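Ziltus Elska 6 Portable Music Player

Plays MP3s. Also plays FLAC, if you are the kind of person who would like to be asked about FLAC.

The Elska 6 holds your music on a memory card and plays it in the order you tell it to. It does not suggest a podcast. It has no opinion on your mood. Press the big button and the song starts — press it again and the song stops, a feature our competitors moved to a submenu some years ago.

Battery life is 40 hours at a volume your doctor would approve of. At the volume you will use, expect less. The headphone jack is a real one, on the top edge, where headphone jacks used to live before they were hunted.
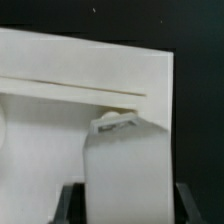 White container under a pale panel with a thin brown seam.

Sound was tuned by Chenxi Shao, who spent February playing the same Ospina live album to everyone in the building. The bass is firm. The cymbals no longer sound like a drawer of forks. Shengli Jiang did the menus and would like it known that album art now loads before the album ends.

Playlists: up to 200
Supported files: MP3, FLAC, WAV, OGG
Screen: small, readable, not a touchscreen
In the box: player, charging cable, a manual with large type
Not in the box: earbuds, memory card, music

Fits the Cledach belt clip (sold separately, part 321). Current firmware is dated February 28, 2023, and fixes the shuffle that kept finding the Christmas songs.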